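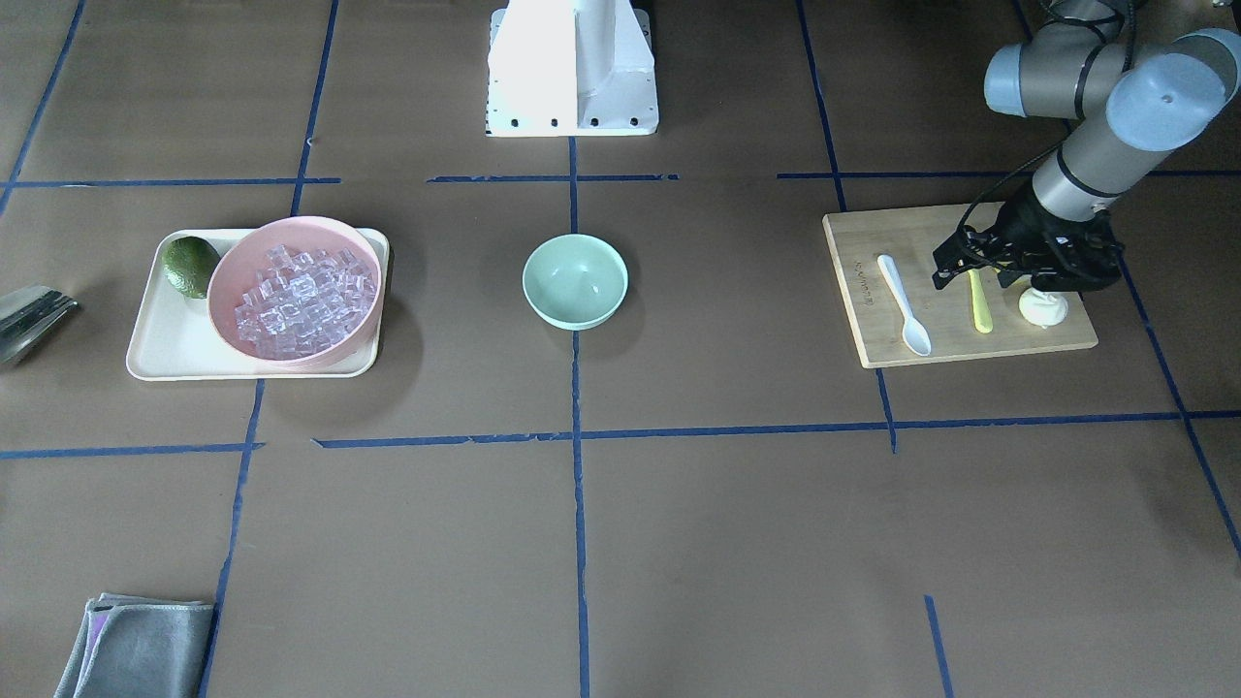
Figure 4. Work surface with cutting board and utensils, fixed camera.

5. Propagation of display settings at session start

5.1 Sources of a scale value

A desktop session takes its display scale from several places, and the order in which they are read is not the same for every toolkit. In the sessions we studied, a value could come from the compositor, from the settings daemon, from an X resource loaded by the login script, or from an environment variable exported in the user's profile. A program that finds two of these will usually take one and ignore the other without a message. A few multiply them. The second behaviour produces windows that are twice the intended size, and users tend to report it as a font problem.

We use the term "effective scale" for the factor a program applies to its own widgets, and "declared scale" for the factor the session advertises. The two can be compared only after the program has drawn its first window, as some programs revise their scale once they know which monitor they are on. All measurements in this section were therefore taken from the second committed buffer onward.

5.2 Procedure

The test session ran Vedden, a small settings daemon that publishes scale, cursor size, colour preference and font hinting over the session bus. Programs were started by Petek, the harness described in Section 3, with an empty home directory and a fixed locale. The refresh rate was held at 60 Hz and the reported panel density at 160 dpi. We did not vary these, as earlier trials had shown no effect of refresh rate on the order of reads.

The corpus held 262 programs. Each was started under 6 session profiles. The first profile set no value at all and served as the baseline. The second set the compositor value only, the third the daemon value only, and the fourth the X resource only. The fifth set the compositor and the daemon to the same value, and the sixth set them to different values. Between runs the harness removed the cache directory and restarted the daemon, but left the compositor running.

Reads of configuration files were logged by tracing open calls. Reads over the bus were logged by Vedden itself. The tracing adds a delay to program start, and one group of programs with a short bus timeout fell back to built-in defaults under it. We raised the timeout for that group and marked their records in the data set.

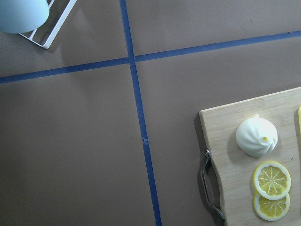

Figure 5. Taped work surface, gripper camera.

5.3 Cursor size and colour preference

Cursor size showed a different pattern from scale. It is read once by most programs, when the display connection is opened, and a later change on the bus has no effect until restart. Where the cursor is drawn by the compositor the question does not arise. Where it is drawn by the client, the size shown over the title bar and the size shown over the content may differ within one window, and this was the most common visible fault under the sixth profile.

Colour preference was the most consistent of the settings. Programs that supported it at all honoured the bus value and updated while running. The exceptions were programs that shipped their own style sheet. To separate a missing update from a style sheet that simply looked the same in both modes, we added a test theme, Darkness, in which each widget class is given a background colour not used by any other. A screenshot taken after the change can then be checked by colour alone. Brivness, the panel brightness applet, was left out of this comparison because it draws no background of its own.

5.4 Limits of the method

The harness starts each program from cold. Programs kept resident by the session, including file managers that draw the desktop, inherit values from an earlier start, and our results do not describe them. Sandboxed packages were also excluded. Their reads pass through a portal, and the trace records the portal process in place of the program.

The labelling of faults from screenshots was done by Hussam Hourani and repeated by Snežana Todorova on the same files in a different order. Records on which the labels disagreed were kept in the data set with both labels and were left out of the tables in Section 6. Multi-monitor sessions with mixed density are treated separately in Appendix B.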